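Friday night and I finally have time to write up what ate my whole week. Short version: my simulated gripper kept closing on nothing, and I blamed the wrong thing for four days.

I'm running a little pick task in sim, with the camera mounted at the wrist so you look out past the two fingers at the tabletop. The arm moves over, the fingers close, it lifts. Except out of 95 runs on Monday, 50 ended with the fingers shut on plain air and the log happily reporting a successful grasp. Successful! I was so annoyed I went and cleaned the kitchen.

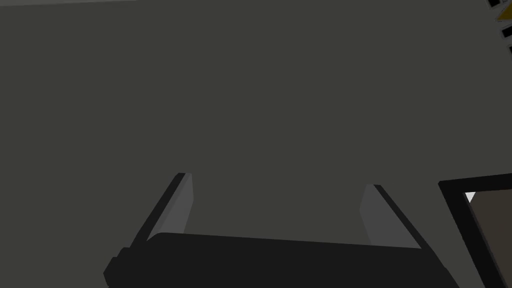
My first guess was the lighting, so I spent two evenings fiddling with that and got nowhere. Then I retrained overnight, which was a waste of electricity. By Wednesday I was complaining to Tormod Moen, who I used to work with in Clarville, and he asked what the grasp check was really looking at. Good question – I had to go and read my own code from December to find out.

The check only asked if the fingers had stopped moving. That's it. Fingers fully closed on nothing have also stopped moving, so every miss counted as a win, and then those bad runs went right back into the training set. Ugh.
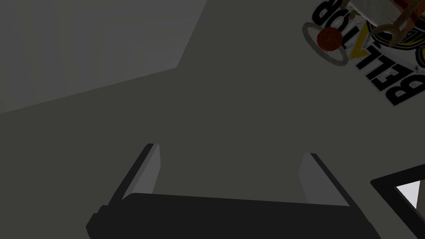
So now it also wants a minimum gap between the fingers and some contact force on both sides, held for 12 steps. I threw out every old run, all 1,492 of them, and started over this morning. It's still missing plenty, but at least the log admits it now. I'm putting the new check on the other tasks this weekend, and I'm a little scared to see those numbers.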